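**Tiltstead, 14 Nov 2024** – The town of Tiltstead and the consulting company Misix have published the first review of the Household Reuse Fund. The fund gives small grants to neighborhood groups that repair, share or pass on used things from the home.

In its first two years the fund supported 57 projects. Residents brought 2,947 items to the repair tables and exchange days, and most of them found a new owner or went back home in working condition. Kabbaj, a family foundation, paid half of the grant money, and the town paid the other half.

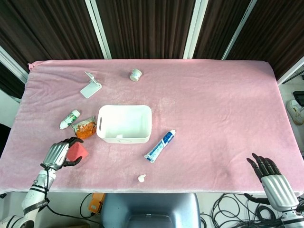
*A white plastic storage bin and a folding phone stand on a pink fleece blanket.*

For the review, Misix made interviews with 15 grant holders and visited four of the projects. The report says that small groups could start quickly, as the application form has only one page. It also says that many groups had difficulty to find a dry place for storage in the winter months.

"We were glad to hear the good results, but the problems were more useful for us," said So-yul Ban, who leads the fund at the town office. "Several groups told us that they stopped for weeks only for missing a room. We want to solve this before the next round."

The town will now open a shared storage room in the former Flillora building. Grant holders can reserve a shelf there without cost.

Applications for the next round are open until the end of November. The full report and the form can be picked up at the Tiltstead town office or requested by mail.

**Press contact:** So-yul Ban, Household Reuse Fund, Town of Tiltstead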